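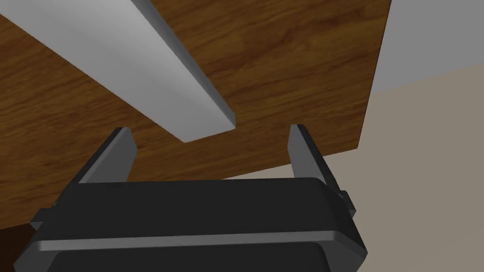
Figure 6. Gripper view in the simulator, fingers open, bar on the table.

6. Running the Bar Pickup Demonstration

This section covers the bar pickup, which is the demonstration most visitors to a Hellel open day remember. It runs entirely in the simulator, so you can let people of any age take the controls. They will miss, they will poke the table, they will try it again, and that is the fun of it! Set up as described in Section 5 before you start here. The large screen should be on and the visitor controller plugged in.

The steps were revised in May 2023 after the open day at Dranalholm, where 288 people came through and we learned a great deal about what a first-time driver needs to hear. If you have an older printed copy, please recycle it. The order of the steps has changed.

6.1 What you need

Presenter laptop with the Pasteck simulator installed
Large screen or projector, mirrored from the laptop
Visitor controller and one spare
Table sign with the button guide
Two chairs, one for the driver and one for whoever came with them

Note: The Macedo tablet can show a second view from the side of the table. It is optional. Children under 8 usually do better with one screen to look at.

6.2 Loading the demonstration

1. Open Pasteck and choose Open Day from the start screen.

2. Choose Bar Pickup. Loading takes up to 19 seconds on the older laptops. The progress bar stops for a while near the end, so give it time.

3. Press V until the view label reads GRIPPER. You are now looking out from just behind the gripper toward the table, as in Figure 6.

4. Compare your screen with the figure. The fingers should be open with nothing between them, and the near end of the light gray bar should lie out ahead of the opening. The far end of the bar runs past the top left corner of the view. This is the correct starting view.

5. If the fingers are closed, press O once. If the bar is somewhere else, press R to reset.

6. Set Speed to Low and Touch Help to On. Both settings go back to their defaults every time the program is restarted, so check them again after a break.

Caution: Do not press Shift and R together. This clears the whole scene along with the day's scores, and there is no undo.

6.3 Showing it once yourself

Always do one full pickup before handing over the controller. People learn the buttons far faster when they have seen the whole motion, and a small crowd will often gather while you do it.

1. Tell the group what they are looking at. Two sentences are plenty. Something like: "You're sitting right behind a robot's hand. We're going to drive it up to that gray bar and pick it up."

2. Open and close the fingers a couple of times without moving anything else. Let people see that the two fingers travel together. This is a good moment to ask who can do the same with a finger and thumb – most hands in the room go up and start pinching.

3. Push the left stick forward gently to move toward the bar. Talk while you drive. Say which stick you are using and what you are trying to line up.

4. Use the right stick to turn the gripper until there is one finger on each side of the bar. The bar lies at a slant in this view, so a straight push forward is rarely enough.

5. Lower the gripper with the left trigger. Stop when the height marker turns green.

6. Squeeze the right trigger slowly. The contact tone plays when both fingers are touching.

7. Lift with the left bumper. Hold the bar up for a moment, then set it back down and release.

If you miss, leave the miss in and try again in front of everyone. Visitors relax at once when the presenter fumbles, and they ask better questions afterward.

Note: Presenters who know the program well tend to rush steps 3 to 5. Slow down to half of what feels natural.

6.4 Handing over to a visitor

1. Press R to reset the scene.

2. Hand over the controller with the strap around the visitor's wrist.

3. Ask the visitor to open and close the fingers before moving. This gives them a quick success and tells you whether they have found the trigger.

4. Let them drive. Stand to the side of the screen, where you can see both their hands and the view.

5. Give one hint at a time. "A little more to the left" works well. Pointing at the screen works even better.

6. If they are stuck for more than a minute, offer to turn on Guide Lines (press G). Two thin lines will show the path of the fingers.

7. When the bar is up, press S to save the run. The score sheet has room for 200 runs. After that, start a new sheet from the Scores menu.

Please keep your own hands off the controller while someone is driving. It is tempting, especially with a queue building up, but people love having done the whole thing themselves. A parent reaching in can be gently offered the next turn.

Caution: Some visitors feel a little queasy in the GRIPPER view when it moves fast. Keep Speed on Low for first turns. If anyone looks away or mentions feeling unwell, press V to switch to the fixed view and offer them a chair.

6.5 Questions you will be asked

"Is that a real robot?" The picture is drawn by the computer. Explain that practicing in a simulator lets you repeat the same pickup again and again without wearing anything out.

"Why is it so hard to tell how far away the bar is?" A wonderful question, so give it some time. The view is flat, and the driver has to judge distance from size and position. Invite the visitor to cover one eye and touch the tip of a pen held by a friend.

"How heavy is the bar?" Open the Objects menu and show them. You can change the weight there and let them try again. Heavy settings make the bar slip, and older kids enjoy finding the point where it starts.

"Can it pick up something else?" Yes, see Section 7 for the cup and the ball. Save those for visitors who have already lifted the bar.

If you are asked something you can't answer, write it on the question board. We add the good ones to this section each December.

6.6 If something goes wrong

The gripper will not move.
Check that the controller light is on. Unplug it, wait a moment, and plug it back in. If that does not help, use the spare.

The fingers close but the bar stays on the table.
The gripper is too high, or only one finger is touching. Open, lower until the marker is green, and close again.

The bar has been pushed off the table.
Press R. It happens a lot, and it usually gets a cheer.

The view drifts slowly to one side.
The stick needs to be centered again. Choose Settings, then Controller, then Center, and let go of both sticks until the message closes.

There is no contact tone.
Check the volume on the large screen as well as on the laptop. In a noisy hall, turn on Flash on Contact in Settings.

6.7 Between groups

1. Press R, then O, and check the view against Figure 6.

2. Wipe the controllers with the dry cloth. Wet wipes leave the triggers sticky.

3. Check that Speed is still on Low. Someone will have found the menu.

4. Leave the GRIPPER view on the large screen while you wait. People walking past stop to look at it and want to know what it does with the bar, and you can have them in the driver's chair before the next group arrives.

Go on to Section 7 for the cup and ball pickups, or to Section 9 to shut down for the day.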